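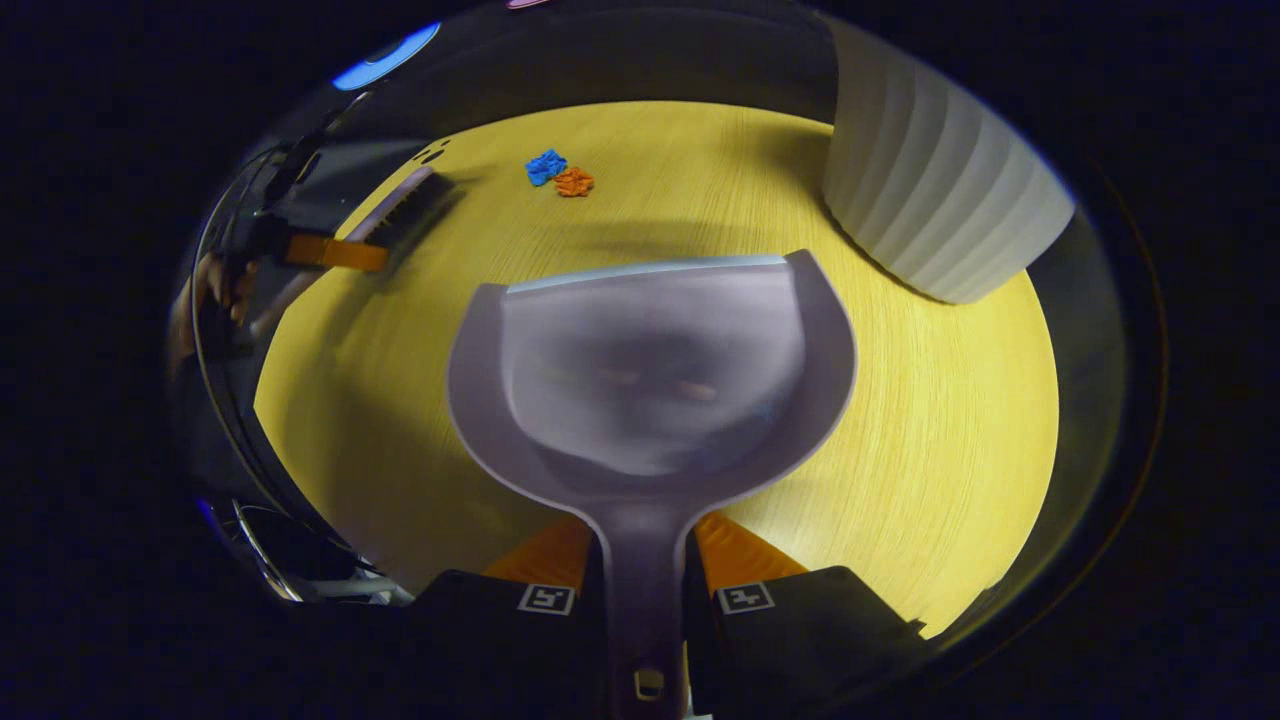 According to the housekeeping supervisor at the Jerkbridge residential training centre, a table should be cleared dry before any cloth is brought near it. She has held the post for 18 years and is responsible for the study rooms, the two craft rooms and the dining hall, and she was interviewed for this bulletin as part of our series on the daily upkeep of shared buildings.

"People reach for the spray first," she said. "Then they have wet paper, wet thread and wet crumbs, and it all goes into the grain. I ask new staff to leave the bottle on the trolley until the top has been brushed."

The craft rooms produce the greatest quantity of small waste. Scraps of tissue and fabric are left on the tables after most sessions, and until October of last year they were usually swept by hand on to the floor and collected with a broom. The supervisor ended that practice. Each room now has its own dustpan and hand brush, kept on a hook inside the door and used for table tops only. Floor sets are stored separately, in the corridor cupboard.

Asked whether the separation was strictly observed, she replied that it was observed on weekdays. "Evening hirers are less reliable. I have found the table brush under a radiator with a good deal of fluff in it. When that happens it is washed, and it does not go back on the hook until the next day."

She has firm views on the pan itself. A straight front edge is the first thing she looks for, and she tests it by laying the pan on a flat surface and looking for daylight underneath. "If the lip has a nick in it, fine dust goes through the nick every time. You end up chasing a line of dust across the table, and you can chase it all afternoon." A wide scoop is preferred for craft waste, as crumpled pieces tend to roll off a narrow one. She also asks for a hole in the handle. Pans without one are left on window sills, in her experience, and from there they travel to other rooms.

The centre buys its plain plastic sets from Prothero. A set with a rubber lip, supplied by Nevasano, was tried in the dining hall and withdrawn. The supervisor described the rubber as excellent on tiles and tiresome on wood, where it dragged and jumped.

On brushes she was more relaxed. Dense bristles are wanted for thread and soft paper, and stiffness matters less than people suppose. She advises short strokes towards the pan, with the pan held still. Larger scraps should be picked up with the fingers first. "There is no shame in using your hand. I have watched someone push one ball of tissue round a table for a full minute with a brush."

The tables in the craft rooms, 42 in all, are wiped with a damp cloth at the end of the day and dried immediately. Liquid polish is no longer used, following complaints that paper was sticking to the surface.

The pans and brushes are washed each Friday in warm water with a little washing-up liquid. Brushes are hung with the bristles downwards until dry. Worn sets are passed to the grounds staff, who use them in the potting shed.

The supervisor was asked finally what she would change if funds allowed. She named a small lidded bin for every table in the larger craft room, and a second hook beside each door.

"The hooks I may get," she said. "The bins have been on my list since we moved into the Brarkero wing."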